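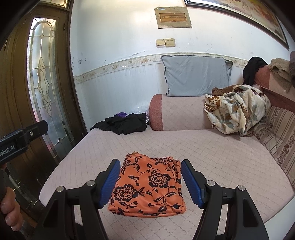 2026-08-29, bench two, Beromwood shed

Long day, mostly good. I'm writing this up before I lose the thread, and for whoever picks up the stop display next, because the notes we had from the first round were a bit thin (mine, I'm afraid, so I can't grumble).

The display from the Chin Lane stop came back in with the same complaint as before: it counts a bus down to two minutes, sits there for ages, then drops the bus altogether and shows the next one. People at the stop think the bus has been cancelled and walk off. I do feel for them, I've done it myself in the rain.

**What I tried first**

Swapped the radio board for the spare, no change. Swapped the power supply for the bench one, no change either, though the old supply was running lower than I'd like and I've put a new one in anyway. Reseated everything. The ribbon cable to the lower row of the display is a horrid tight fit and I'd ask everyone to go gently with it, it has already been bent back on itself once.

After that I stopped fiddling with the hardware and pulled the log off the card, which I should have done before lunch. There were 1437 arrival messages in it. I sorted them by route and the trouble sits almost entirely with route 9, and only in the direction coming down from the Konumis roundabout. The 500 hardly shows it at all, even though it uses the same stop and the same stretch of road for the last half mile.

**What I think is going on**

The timetable file on the unit still has the old path for the 9, the one from before it was moved off the high street and sent round by the health centre. So the bus turns left where the file expects it to carry straight on, the prediction gets stuck at the last point it recognises, and when the bus pops up again past the health centre the software decides it must be a different trip. I went back through the old folder and the path file is from 2016! Goodness knows how it got back on there. My guess is that it came along with the restore we did after the card failed last November, as that was the only image we had in the drawer at the time.

I loaded the current path file from the Sastemus server and replayed the log through it on the bench. The countdown now goes five, four, three, two, one, due, as it ought to, and the trips keep their numbers right round the loop. There was one odd trip near the end of the log where it still jumped from four to one. I looked at it for far too long. I think the bus simply made up time with no one waiting at the health centre, but I've saved that bit of the log separately in case somebody wants a fresh look.

**Still to do**

- Leave it running on the bench overnight with the new supply
- Throw out the old card image, or at least label it so that it can't be used by mistake
- Check the other stops that were restored from the same image. I make it the two on Beromwood Road and the one outside the library, but please correct me if I've missed any
- Ask Sastemus whether the unit can show "delayed" when it loses a bus. Much kinder than just wiping the line
- New door seal, the old one has gone hard at the hinge side

The talking button works, by the way, and is nice and loud again now that I've cleaned the grille. It does still say "Konumis" in a very strange way, with the stress on the end. One of our regular passengers wrote in about it ages ago and I'd promised to look at the pronunciation list, so I've stuck that on the whiteboard too.

Kettle needs descaling. Key to the display housing is back on the hook, second from the left.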